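Home | Players | Discs | Shop | Contact

Biment Disc Player, Second Edition

If you still buy films on disc (and we very much do!), the new Biment is a joy to live with. It plays DVD and Blu-ray, it starts up fast, and it remembers where you stopped on the last 1000 discs you put in. So you can leave a long western halfway through, watch a comedy with the kids, and come back to the same gunfight a week later.

The menu is big and plain and can be read from the couch. There are 2 HDMI sockets on the back, one for the picture and one just for sound, so an older amp can stay in use.
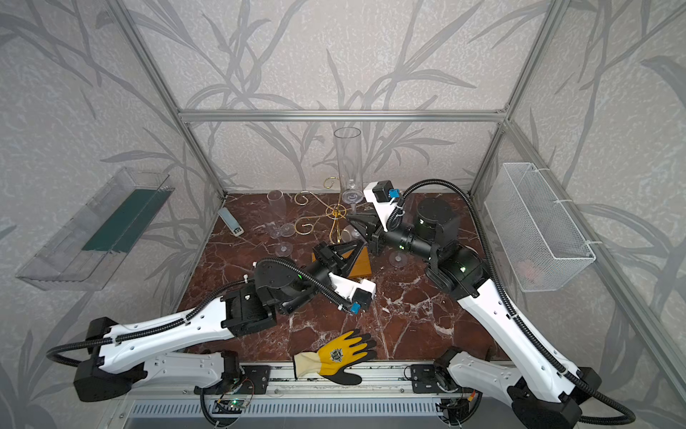

Does it play discs from other regions?

DVDs from any region play straight out of the box. Blu-rays are locked to the region where you bought the player, so check the back of the case before you order that import.

The part we love most is the picture control. Old black and white films keep their grain, and night scenes hold on to their shadows. We ran all six discs of the Florkdale mystery set through it in May, and the rainy harbor chase in the last one had us leaning forward in our seats. Subtitles can be moved up or down and made larger, even on older discs, and the player keeps your choice until you change it.

In the box: player, remote, batteries, HDMI cable. The warranty runs five years.

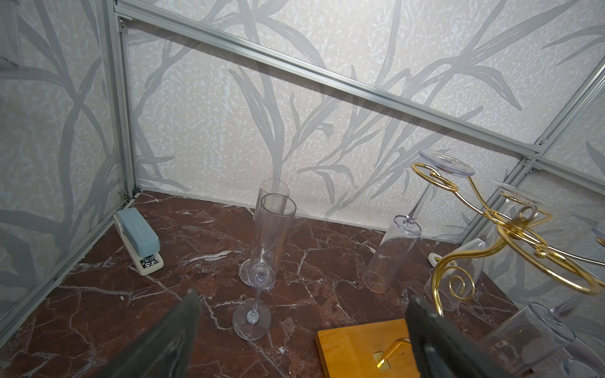
Diễm Bùi wrote to say that the commentary button on the remote is her favorite thing, as she can flip between the director and the film sound without going back to the menu.

Comments

Iolo Hughes: Mine is very quiet, even with the lights down and a silent film on. Does the remote light up?

Huang: It does, press any key twice.

irnedville_films: Can the front display be turned off?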